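Craft Table Gallery: Markers, Glue and Small Bottles

The Vondby craft room has one white table that gets used for nearly everything: coloring, card making, glue, slime, and the sorting that comes after. This page collects pictures of the table and the supplies on it. The short notes are for people who have asked what we keep out and where it goes.

The holder

Markers and pens go in a round gray bowl with a wide rim. We used tall cups before this and they tipped over whenever someone reached across the table. The bowl is low and heavy enough to stay put. Brights go toward the middle and anything long can lean on the rim.

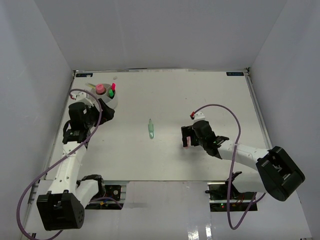

Small bottles are kept out of the bowl. They sink to the bottom and the caps work loose under the weight of the markers. The larger supply is in the Leckie drawers, which hold 300 pieces if you don't mind packing them close. We put out only what one project needs, and the rest stays in the drawers until the next month's theme is picked.

The table

The top is a plain white board with thin aluminum rails. It was bought secondhand from the Vummont school sale in August, and it had some scuffs even then. White is good for seeing small parts and bad for hiding marker. Water takes off most of it. For the rest we use a little rubbing alcohol on a rag and then wipe again with water.

Between projects the board gets cleared in sections, starting at the far side. Paper scraps go first, then caps, then bottles. It takes 15 minutes with two people.
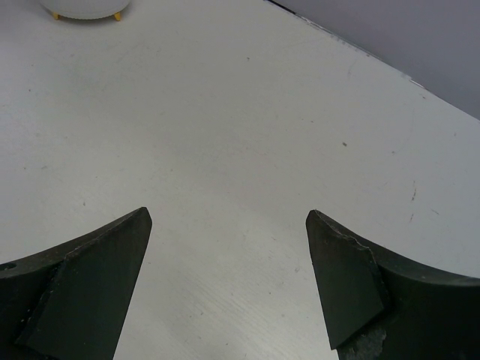 The white tabletop, bare between the two dark gray fingers.

Caps and lids

Caps are the part we lose most. Clear ones are the worst on a white board, and they roll. A lid that has no bottle goes in the Prelia tin on the shelf by the door, and the tin is checked at the end of each month. Last time it had six lids in it and four of them found their bottles.

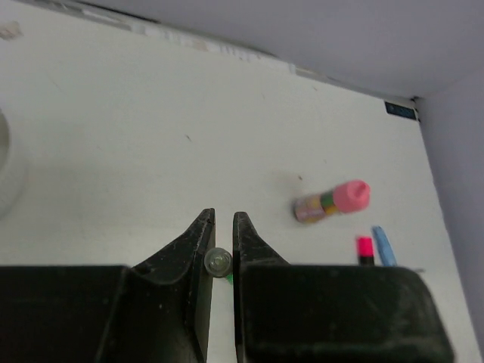 Bottles with bright caps are easier to keep track of, so when we order again we will get more of the pink ones. The item number on our old order sheet is 2269, for anyone who wants to match them. Labels stay on even after they get sticky or torn, as the colors on them are how we tell one batch from another.

More pictures will be added when the winter card project starts in December. The drawers will be sorted by color before then.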